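22 July 2024
Bench notes, tabletop and block tower

Carrying on from the January entry about the tabletop. Märta wants the surface question settled before we order anything else from Juhász, so most of today went on the top itself and the blocks, with a bit of sanding at the end.

Wiped the whole top down first thing with a damp microfibre cloth, then a dry one. Dust was back by morning tea. It shows worst along the line where the overhead lights hit, and that is also where the fine scratches show. I don't think they are new. Réka thinks some of them come from dragging the block box across the finish, so the box now lives on the shelf and gets lifted on and off. Felt pads for the bottom are on the list.

The gloss is the main complaint. From the front left corner the glare runs right back toward the tower and you lose the edges of the pale blocks in it. Tried turning off one bank of lights. Better, but then the lower layers go too dark to see which block is loose. Left the lights on and moved the tower back, close to the far edge. Zoltán would like a matte topcoat over the lot. I'd sooner try a sheet of grey card under the tower first, because once the topcoat is on we are stuck with it.

Blocks: using the unfinished set from Tivham. They came in a cotton bag with a fair bit of sawdust, which I shook out over the bin. Colour is even enough. Thickness is not. I measured 16 of them with the calipers and the thick ones are easy to pick by feel once you know. Put a pencil dot on the end of each thick one. Built with the thick ones mixed through, alternating layers as usual, pressed square with the long ruler on two sides.

Things to do the same way each build:
Ruler on two sides, then the other two.
No talcum. Beathag tried it on the older set and it got into everything.
Pull from the side, slow, straight out along the length of the block.
Write down the layer and whether it was a middle or an outside block.

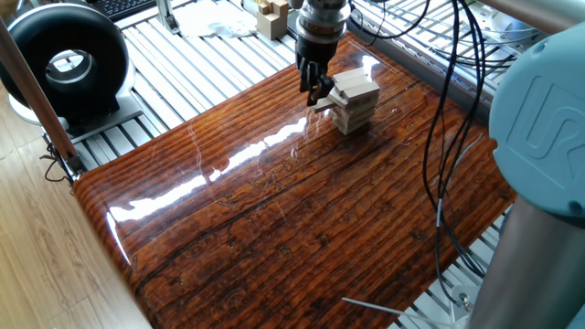

Outside blocks are a nuisance in this set. If the one above happens to be a thick one, all the weight sits on it and the tower wants to twist. Middles are easier when they are thin. None of that is a surprise, but it is worth having written down for whoever builds next, and the pencil dots make it easy to see what you've got before you start.

Sándor asked whether the top is level. Put the long spirit level on it both ways. Side to side is fine. Front to back it leans very slightly toward the front, less than the thickness of a business card over the length of the level. Slid two bits of card under the front and called it done. Proper shims would be nicer. Treteo sell them in packs of 50, far more than we need, so I'll ask downstairs first.

Then the single-block work, flat on the top with no tower. The idea was to see whether the blocks sit steady everywhere or only in some spots. They don't rock where the surface is smooth. Near the long dark crack I'm less sure, and I'd keep clear of it until someone has run a straight edge across.
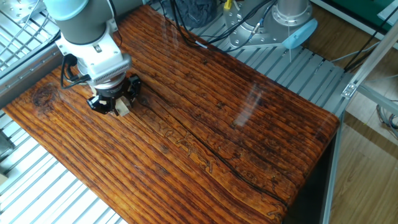 Marked a working area with four small pieces of low-tack tape, on the side of the crack with the fewest knots. Please leave them where they are. If they lift, stick them back on the pencil ticks.

Sanding: took the fuzz off the ends of 17 blocks with the fine paper, wrapped round a cork. Ends only, faces left alone so the friction doesn't change. It takes hardly any pressure. Did it at the sink bench to keep the dust off the gloss. The rest are in the tray marked NOT DONE.

The tin of paste wax from Grutach is still unopened. Réka and I agreed no wax on the blocks at all. Märta can have it for the door.

To do:
Grey card, the big sheet, cut to fit inside the tape.
Felt pads for the box.
Straight edge across the crack.
Finish sanding ends.
Ask Zoltán if the matte topcoat can be tested on an offcut.
Find the other calipers, the battery in these is on its way out.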